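Support desk > Shop fittings > Shelving > Ticket 1842

Search tickets Enter ticket number or keyword Go

Ticket 1842
Subject: Upper shelf tips forward at one end, cartons creep towards the front
Product: Trevoma wall bay, white
Site: Mabaso, drinks and dry goods
Status: Closed

Opened by shop

The upper shelf on the drinks bay isn't sitting level. When it is empty you can't really tell. Once we put the pear drink on it (the 冰糖雪梨 cartons) the front edge goes down a little, and over a morning the cartons work their way forward. We push them back when we fill up and by closing time they have moved again. Nothing has fallen yet.

The lower shelf is fine. It has bottles and packets on it and they stay where they are put.

We moved this bay in October to make room for the plants, and it was put back together by us from the Trevoma sheet. I don't remember it doing this before the move, but we kept crisps on it then, so we might not have noticed.

First reply from support

Thanks for the details. Please try the following before we send any parts.

Take everything off the upper shelf. Put your stock in a basket or crate on the floor, not on the lower shelf, because you will need to get your hands in underneath.

Lift the front edge of the shelf by hand. If it rises and then drops back with a click, a bracket isn't fully seated. If it rises and stays loose, the bracket is probably in the wrong slot.

Look at the slots in both uprights and check that the brackets are at the same height left and right. Measure down from the top of the upright to the top of each bracket and let us have both figures.

Please also tell us whether anything is stored on the very back edge of the shelf. Heavy stock at the back can hide the problem.

Shop, same afternoon

Took the shelf down to bare metal. We used the big blue shopping basket for the stock, the one with slots in the sides, and it held everything from that shelf in one go. 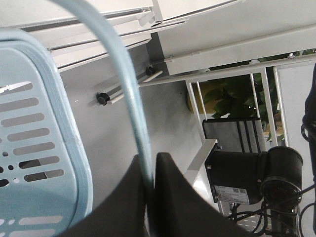 The left bracket measures 272 mm from the top of the upright. The right one measures the same, or near enough that I can't see a difference on the tape. So they are in matching slots and it isn't that.

Lifting the front edge: no click on either side. The left is tight. The right lifts a bit and comes down again without any noise, and I can wobble it sideways with one finger.

Nothing was on the back edge.

Second reply from support

That sounds like the right bracket. Matching heights rule out the usual mistake. A bracket that wobbles sideways but doesn't click is either bent at the hooks or isn't a Trevoma bracket at all.

Take both brackets out and lay them side by side. A Trevoma bracket has a number stamped near the hooks. Hold them back to back and see if the hooks line up. Don't try to bend a hook straight with pliers.

If you have a spare from another bay, swap it in on the right and try the shelf again with the same stock.

Shop

Both out and compared. The left has the stamp. The right has no stamp, and its hooks are slightly narrower than the left's. I think it came from the old Piswood bay we had in the back — the two were stacked together when we moved, and all the brackets went in one box. They are both white and the same length, so I can see how it happened.

No spare on the premises. Every bay is in use.

Can we carry on with the shelf as it is until a new one comes? It's our slow week, but I'd like the pear drink out where people can see it.

Third reply from support

A Piswood bracket will go into a Trevoma upright but it doesn't grip. Please don't leave it in with a full load.

We have put a pair of brackets on the Bundar delivery for Thursday. Bundar will want a signature. We are sending two so that you have a matching set from one batch, and you can keep the old left one as your spare.

Until then, a light load is all right if you keep it to a few cartons away from the right-hand end. Please don't put glass up there.

When the new brackets arrive:

Put the hooks in at a slight upward angle, then push down until they stop. You may need the heel of your hand. Fit both before you lay the shelf on. Press down on the front edge at each end, and if it moves, take it out and start again.

Shop, Thursday

Bundar came at half past two with the brackets. The packet was torn at the corner but everything was in it.

Fitted the right first, then the left. The right needed a proper shove. Shelf back on, pressed both ends, no movement. I put a few of the pear drinks back before anything else and left a strip of tape on the shelf under the front row to mark where they started.
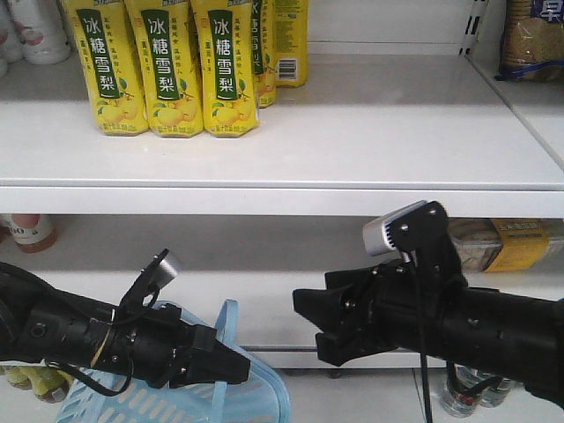

Checked against the tape after about 6 hours, with customers in and out and the delivery door banging as usual. Front row still on its mark.

One more thing while I'm writing. The price strip won't clip on at the right-hand end any more. It did with the old bracket. It's only a small gap and I can live with it, but if there's a trick to it I'd like to know.

Fourth reply from support

Good. Give it a couple more days with a normal load and let us know.

On the price strip: the shelf now sits slightly further back on that side, as it should. Unclip the whole strip, slide it to the left until it meets the upright, and clip it from left to right. If you start from the right it always comes up short.

Please take the Piswood bracket out of the box and mark it, or it will end up in a bay again.

Shop

Strip done, starting from the left. It fits.

Full load on the shelf since the weekend and nothing has moved. Took the tape off. The Piswood bracket has a bit of red wool tied round it and is hanging on a nail in the back. I went through the rest of the box too and there was one other without a stamp, so that's on the nail as well.

Happy for this to be closed.

Closed by support
Cause: bracket from another make fitted at right-hand upright.
Parts sent: 2 brackets, no charge.

Related tickets
Shelf drops when stock is lifted off one end
Trevoma bay: which slots to use for tall bottles
Price strip too short after refit
Bundar delivery: packet damaged on arrival
Can I use Piswood shelves on Trevoma uprights?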